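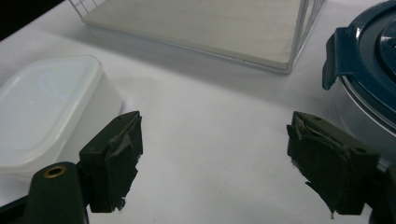

How many days ahead can you make packed lunches?

Two or three, if they're kept in the fridge and they aren't mostly salad. Anything with rice in it I cool quickly and eat the next day, and soup or stew I freeze if I won't get to it in time.

Print | E-mail

I've been meaning to write this one up since February, when I went through my bank statements with a cup of tea and a bad feeling. £1140. That's what I'd spent on lunch in a year, and by lunch I mean sandwiches, mostly, plus the odd jacket potato and far too many of those little pots of mango. I could have had a holiday! I could have had the boiler looked at, anyway.

A bit of background if you're new. I work in Notlow, in an office over a carpet shop, and I've been doing one version or another of the same job since 2000. I live out in Zukley and get the 72 in, and the bus drops me right outside Gosselin, the bakery with the steamed-up windows, at ten past eight when the cheese twists are coming out. You see my problem. I'd go in for a coffee, come out with a coffee and a twist, and then go back at half twelve for a proper lunch as if the first visit hadn't happened.

So the plan was to bring my own, four days a week, and keep Friday for Gosselin. I didn't want to give it up completely. I've tried giving things up completely and I just think about them all day.

The first fortnight was grim, I'll admit that. I did what I always do and made one enormous thing on Sunday night, a chickpea curry, and by Wednesday I was standing in the office kitchen stirring it about with a fork and feeling sorry for myself. It was a perfectly good curry. I haven't made it since.

What I do now is cook bits. A tray of roast veg, some grain or other (pearl barley is my favourite, it stays chewy and it's cheap), a few boiled eggs, and one thing with a strong taste, like pickled onions or a sharp dressing or a jar of harissa that lives at the back of the fridge door. Then I put them together in the morning while the kettle's on. Same four things, but Monday is barley with squash and an egg, and Tuesday is squash squashed into a wrap with cheese, and it doesn't feel like the same dinner following me round.
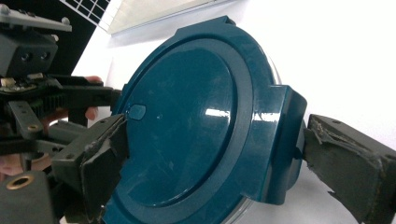
The other thing that made a difference was putting the dressing in last. I'd been pouring it on at seven in the morning and then wondering why everything was sad by lunchtime. Now it travels in an old spice jar with the label soaked off and goes on at my desk. If I'm making something with leaves then the leaves go on top of everything else, and the wet things (tomatoes, cucumber, beetroot, which gets everywhere) go at the bottom. My sister-in-law has been telling me this for years, and I suppose I should have listened.

Soup deserves a mention too. I was scared of carrying soup on the bus after an incident with some minestrone and a library book – the library were very nice about it – but I've got a flask now and I'd recommend one to anybody. Fill it with boiling water first, leave it while you heat the soup, tip the water out, then in goes the soup, properly hot. Mine is still steaming at half twelve. Lentil and lemon is the one I make most, then leek and potato, then whatever is going soft in the drawer, blitzed with a stock cube and not examined too closely.

I did try one of those lunch subscription things, before all this. Drindero, it was called, and you got a box of dried pots through the letterbox and added hot water. I had the free trial and I liked the Thai one. The mushroom one tasted like a cupboard. I cancelled before they charged me, but they still send me cheerful e-mails asking where I've gone.

Bread is where I've been less clever. A sandwich made the night before is never as good, whatever people say, and I've tried butter right to the edges, I've tried toasting the bread first, I've tried wrapping it in a damp tea towel like my nan did. The butter helps a bit. These days I mostly take the bread and the filling separately and make it up at work, which gets me some looks, but then the man at the next desk eats tinned mackerel with his window shut so I don't feel too bad.
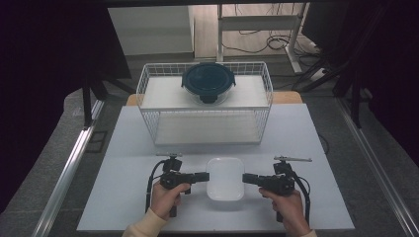
What can you take for lunch if there's no microwave at work?

Cold noodles with peanut sauce, pasta salad, frittata, a thick soup in a flask, or a wrap with something spicy in it. Things that were meant to be eaten cold are nicer than hot dinners that have gone cold.

Noodles are my big discovery this year, I think. I cook them a minute under what it says on the packet, rinse them under the cold tap till they stop feeling slimy, and toss them in a little sesame oil so they don't turn into one big lump. The sauce is peanut butter, soy, lime, a bit of sugar and enough hot water to make it pourable. Grated carrot, spring onion, any chicken left from Sunday. I had it three days running last month and could have gone a fourth.

Frittata I'm less sure about. It keeps well and it's filling and you can use up all sorts, but there's a smell when you take the lid off that I don't love. Maybe it's the onions. If anybody has a way round that, please tell me in the comments.

As for the money, I haven't sat down and worked it out properly yet. My shopping is up a bit, obviously, and I did buy the flask. But there's more left at the end of the month than there used to be, and I've stopped going a funny colour when the banking app opens. I've slipped a few times. There was a wet Tuesday when I'd left my lunch on the side at home, all packed and ready, and I went into Gosselin and had the steak pasty and it was wonderful.

Next up I want to have a go at making my own flatbreads, the yoghurt ones you do in a dry frying pan, and see if they survive the bus. I'll report back when I've had a couple of tries.

Print | E-mail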